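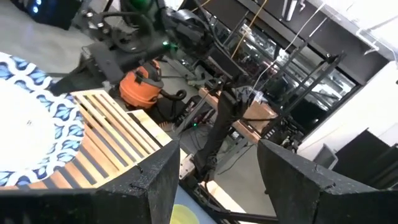 About Kobori

Kobori is a small shop and a mail order business for everyday tableware. Plates, bowls, trivets, tea towels, serving spoons, the stuff that gets used on an ordinary night and goes back in the cupboard. We're in Flullton, on the corner by the old feed store. Blue door. Parking round back.

Page last updated January 31, 2020. Yes we know the old one still had the summer hours on it. Sorry.

How it started

A market table. Folding, wobbly, one leg propped on a paint can lid. We were selling secondhand plates, mostly odd ones, because that's what we had. People kept asking for sets of four and we kept not having sets of four. So we started matching them up by size and color instead of by maker, and those went faster than anything else on the table. Still our best seller. We call them Near Matches and they get their own shelf by the window.

After two seasons of markets we took the lease on the corner unit. 900 square feet, a sink, a back room with a floor that slopes. Anything round that gets dropped ends up by the drain. You learn where to stand.

What we sell

Secondhand plates and bowls. Bought from house sales, restaurants closing down, and people who walk in with a box. Washed, checked, priced by hand. If there's a chip you'll find a little pencil note on the sticker telling you where.

New plates. A short range, patterned rims and plain centers mostly, since food looks better on a plain center and a table looks better with a bit of pattern on it. Blue and white sells all year. Green sells in spring. We tried a brown line once and we still have most of it, ask and we'll do you a price.

Wood things. Trivets, boards, spoons. The trivets are slatted so the heat gets out from under the pot. Wipe them, don't soak them, don't put them in the dishwasher please. We get one back every month that's been through the dishwasher.

Linens. Tea towels and napkins, cotton. They shrink a little on the first wash and we've measured them with that in mind.

Ralotard. Our own line of plain white stoneware, made for us by a pottery a couple hours north. Heavy-ish. Stacks well. Dinner plate, side plate, deep bowl, small bowl, and a platter when they can fit it in the kiln. The name came off a crate in the back room when we moved in and it stuck.

What we don't sell

Mugs. Everyone asks. There are two very good mug places in town already and we'd rather send you over there. Also no knives, no glassware (shipping it was a nightmare), no gift baskets.

The replacement drawer

Probably the thing we're best known for. You broke one plate out of a set your mother gave you, and the pattern's been gone for years. Send us a picture of the front and the back, plus a measurement straight across the rim in inches. We look through what we've got. If it isn't here we write it down on a card and keep looking, at sales and in the boxes that come in.

Right now there are 1281 cards in the drawer. Some have been in there since the market table. We do still find them, the oldest card we ever closed was from our first winter and the customer had moved twice, took us a while to track her down.

No charge to be on a card. You pay for the plate if we find it and you want it. If you've found one somewhere else in the meantime just drop us a line so we can pull the card.

A few things that help:
Measure the plate, don't guess. Ten inch and ten and a half inch look the same in a photo.
Photo of the back even if theres no stamp.
Daylight if you can. Kitchen bulbs turn every blue into a different blue.
Tell us how many you'd take. Sometimes we turn up a whole stack.

Packing and shipping

We pack everything ourselves at the long table in back. Plates go on edge, never flat, with paper between each one and a double box if it's more than six. The paper is clean newsprint, no ink, so you can reuse it. Please do.

Orders in before noon usually go out the next working day. Usually. Around the holidays give us longer. We ship inside the US only for now, we looked into Canada and will look into it again.

If something arrives broken, take a picture before you unpack the rest, email it over, keep the box till you hear from us. We replace or refund, your pick. No need to mail back the pieces.

The Wornent room

Back half of the shop, behind the curtain. Used to be storage. Now it's a table for 10 and a small kitchen, and we lend it out in the evenings to people who want to cook for a group and don't have the space at home. Supper clubs, birthdays, a book group that mostly eats. You use our plates, you wash our plates, you put them back on the right shelf. That's the whole deal, plus a cleaning fee if the last part doesn't happen.

Every September we do the long lunch out in the parking lot. Tables end to end, everybody brings a dish, we bring the tableware. Afterwards all the plates used that day go on sale at half off. It began as a way to clear stock before fall and now it's most peoples favorite day of the year here, ours too. Rain plan is the church hall across the street. We've needed it twice.

Who works here

Four of us. Two on the shop floor, one on mail orders, one out buying, and everybody packs in December. Between us we've worked in a diner, a post office, a pottery studio and a bank. The bank one does the books. All of us can tell you what fits in a standard dishwasher rack without looking it up, which is not much of a party trick but there you go.

We aren't hiring at the moment. When we are there'll be a card in the window and a note on this page.

Selling to us

Yes we buy. Bring it in any weekday morning, or email pictures first if it's a lot. We pay cash for small boxes and by check for anything bigger. What we want: dinner plates, soup bowls, serving platters, anything with a patterned rim, plain white restaurant ware. What we can't use: collector plates, anything with metal trim that's flaking, cups with no saucers, saucers with no cups (we have so many saucers).

If we pass on it we'll tell you who in Flullton might want it. The thrift store on the main street takes most kitchen stuff and they're nice about it.

Finding us

Shop is open mornings through late afternoon, closed one week in January for stocktaking and one week in the summer for sleeping. Current hours are on the door and at the top of the contact page. Ring the bell if the lights are on and the door's locked, we're probably in back with the paper and tape and can't hear you otherwise.

Step at the front, ramp at the side. Strollers fine. Dogs fine if they're calm around low shelves.

Questions about an order, use the order form so it gets to the right person. Everything else, the general email on the contact page. We answer the phone when our hands are dry.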